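Reparar o comprar: las cuentas que no salen

El Bono Grellum vuelve en febrero con más dinero y las mismas preguntas sin responder.
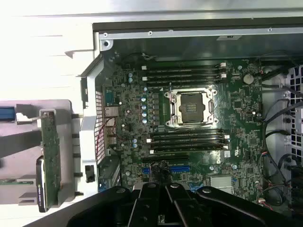 Paloma Escobedo nos escribe que el bono le parece «un descuento para quien ya iba a comprar», y que en su taller de barrio no ha entrado un solo cliente gracias a él. Cuesta llevarle la contraria. La ayuda cubre hasta 74 euros por reparación, pero solo en establecimientos adheridos, y para adherirse hay que pagar una cuota anual de 300. Un taller pequeño tiene que hacer bastantes arreglos antes de que le compense el papeleo.

El folleto presume de 1.955 aparatos «salvados» en la campaña anterior. No dice cuántos seguían funcionando seis meses después, ni cuántos eran móviles con la pantalla rota que se habrían arreglado igual. Lo preguntamos por escrito. La respuesta nos remitía al folleto.

Luego está Werka, la cadena que se lleva casi la mitad de los bonos y que ofrece, en el mismo mostrador, canjear el presupuesto de reparación por un vale de compra. Será legal – las bases no lo prohíben –, pero a eso antes se le llamaba plan renove.

Rosalind Kincaid, que llevó un programa parecido en Bellamy, recomienda publicar los precios de las piezas y obligar a conservarlas en catálogo. Nos parece más útil que otro cartel en la marquesina, aunque tampoco sabemos quién iba a vigilarlo.

El plazo se abre a las 9:00 en la web municipal. El año pasado se cayó a las 9:10. Si alguien consigue el bono a la primera, que nos lo cuente.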